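Speaker notes: Fostering a pregnant or nursing dog
Evening for new foster homes, Bristmont, 17 February 2025
Speaker: Mercy Okoth

Slide 1. Welcome

Good evening, and thank you for coming. Say my name slowly, people always ask me to repeat it. I have fostered for the Vumell dog rescue since I moved to this country. English is my third language, so please raise your hand if a word is not clear.

The talk takes 40 minutes. Keep questions about adoption fees for the end, the office will answer them better than me.

Slide 2. Who comes to us

Most of our mother dogs come from Nendgate. Very often we do not know the father, and sometimes we do not know the date of mating also. The vet will give you an estimate. Please treat it as an estimate and have the room ready early.

Tell the story of Temba here. She came in August, very thin, and she did not want to go through any door. For the first days I sat on the floor with a book and did not look at her. She had her puppies at night, in the wardrobe, on my winter coat. I had prepared a very nice whelping box, and she never used it before the birth. (Wait for the laugh, then go on.)

Slide 3. The room

Choose a quiet room with a door which closes. No other pets inside, also if they are friendly. The box must be long enough for the mother to lie flat, and low on one side so that she can step out. Put newspaper under and washable blankets on top. The heat lamp, if you use one, goes over one corner only. The puppies must be able to move away from it.

Show the thermometer from the foster bag and pass it round.

Slide 4. Food and water

A nursing mother eats much more than you expect. We give puppy food to her, in several small meals, and the bowl stays near the box in the first days. Water must be always there, in a heavy bowl, outside the box.

Do not give cow's milk to the puppies. If one is not gaining weight, phone the foster line the same day. Do not wait for the morning.

Pause. We stop 30 minutes for tea in the side room. Remind them that the sign-up sheet is by the door.
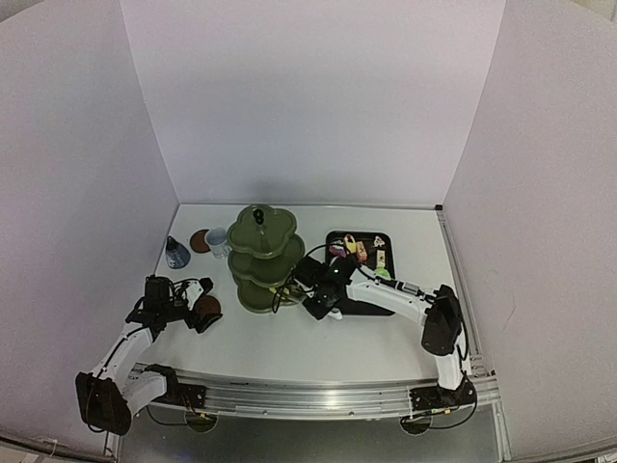 Three-tier serving stand in olive green, with a clear cup beside it.

Slide 5. Weighing and writing down

Weigh every puppy at the same hour each day, on a kitchen scale with a flat box on it. Write the number in the notebook at once. My smallest one from Temba was 178 grams at birth, and I was very afraid for her. She is now a big dog who pulls on the lead.

Use coloured collars made of soft wool. Check them every day, because puppies' necks grow fast.

Slide 6. Visitors

Your friends will want to see the puppies. In the first weeks the answer is no. Later, people can come two at a time, with clean hands and without shoes, and only if the mother is calm. If she stands between the visitor and the box, the visit is finished.

Slide 7. Saying goodbye

Speak slowly in this part. It is normal to cry, I cry each time. The mother is also looking for a home, and she often waits longer than her puppies. Please take good photos of her too, and write some lines about her character for the website.

Questions. Repeat each question before answering, the back rows do not hear well. Foster line cards are in the blue folder.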